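6 min read

When the Sorting Table Changes Hands

At the Farquharson rental kitchen company, the day used to begin with a pile. Returned utensils came back from cooking schools and community kitchens in mixed crates, and staff spent the first hours of each shift putting spoons with spoons and knives with knives. The company handles 3000 pieces in a busy week, and until last August every one of them passed through a person's hands before it reached a tray.

The company has since placed two pairs of robot arms, supplied by Brimadard, in a side room of its Ginside depot. Their task is narrow. They pick utensils from a table and place them in colored trays, and an employee watches, corrects and records what went wrong.

Kirstin Munro, the depot manager, is careful about what she claims for the system. "It is slower than my best sorter," she says. "It is also learning from my best sorter, and I had to think about what I owed her for that."

The sorter in question is Maricel Evangelista. She guided the arms through 1281 practice picks during the first phase of the project, and the company agreed to move her to a higher pay grade before that work began. She now divides her week between the sorting line and the side room. Her wrists, she reports, are less sore. She also misses the talk. Four people once stood together at the old bench, and two stand there now. The others moved to packing and customer returns, under an agreement that no position would be cut during the trial.

That agreement was negotiated by Dougal Gourlay, who represents the depot staff. He regards it as a fair start and wants it extended in writing. In his view, the hardest questions concern training time, and who is paid for it when a shift runs long.

The work itself is made up of small difficulties. Thin handles are hard to grip. Pieces lying close together must be approached from the right angle, and a soft spatula head does not behave like a metal spoon.
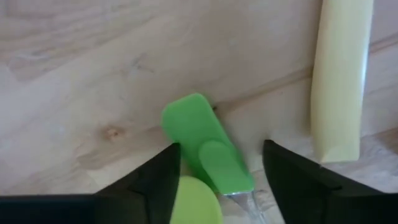
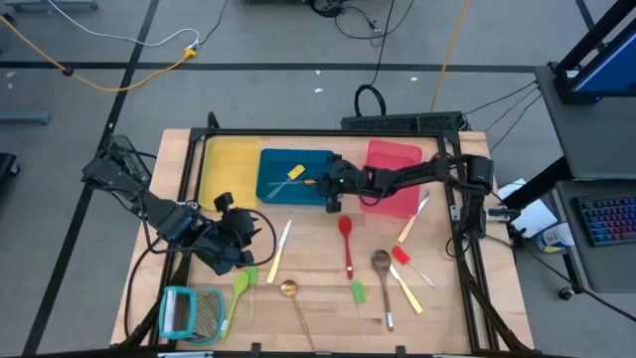
Beathag Kerr, who supervises training, keeps a written log of each failed pick and reviews it with the staff at the end of the shift. Employees may stop the arms at any time without giving a reason. Several did so often in the first weeks, and the company chose not to treat those stops as lost output.

Management will decide later this year whether to extend the system to its second depot. Gourlay has asked that the staff see the log before that decision is made, and Munro has agreed.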